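Weekend Room Leader, Skollimstead Children's Library
Part-time, 7 hours a week, starting in July

Skollimstead Children's Library is hiring a part-time leader for its family drop-in room. The room is open to children up to age 7 and the adults who come with them. You would set up before opening, greet families, run one short story time per shift, and put everything away at the end.

The library is at 146 Brzozowska Street, on the ground floor. Street parking is free after noon.

What the job involves

Reading aloud to a mixed group, usually with babies and older siblings together. Keeping the play tables stocked and the books in order. Wiping down toys and noting anything broken or missing. Answering basic questions about library cards and the Duko reading program.
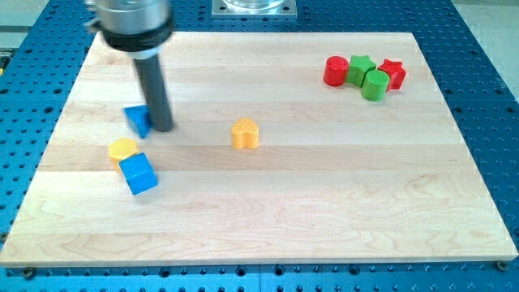
A blue triangular block on a wooden board.

What we are looking for

You should have at least one year of paid or unpaid work with young children. A teaching certificate is welcome but not required. You need to be able to lift storage bins and get up and down from the floor. A second language is useful. All staff must pass a background check, paid for by the library.

Pay and hours

Shifts are split between mornings and afternoons, and the schedule is posted 4 weeks ahead. Pay is hourly and follows the city scale for library assistants. Training hours are paid at the same rate.

How to apply

Send a resume and a short cover letter to the front desk, or drop them off in person before 5 p.m. Please write job number 1143 on both. Interviews will be held at the library and include reading a picture book of your choice.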